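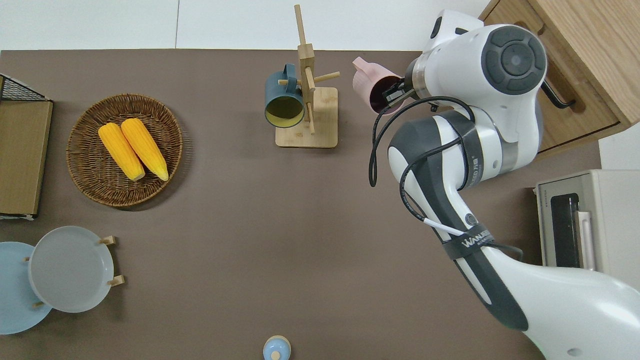 Arm with a pink mug at the mug stand, staff kitchen station, Juvside.

Staff Forum > Workplace Changes > Kitchen automation at Juvside

Adesuwa Iyamu (Facilities)
The arm will handle mugs and plates on the morning shift from May. The three kitchen attendants keep their current hours. Two will move to stock and ordering – training is provided by Brallance.

tray_return
Please clarify the word "keep." At Kamata, hours were kept for 17 weeks and then reviewed.

mlindqvist5
I respectfully disagree with the comparison. Kamata closed its kitchen. Ours serves more than 20 people on a Saturday, and hanging mugs is the task attendants most often ask to give up.

tray_return
Some ask. Others value the time at the counter, and stock work is done alone.

Adesuwa Iyamu (Facilities)
The point is noted. Attendants may decline the move in writing by 5 p.m. on Saturday.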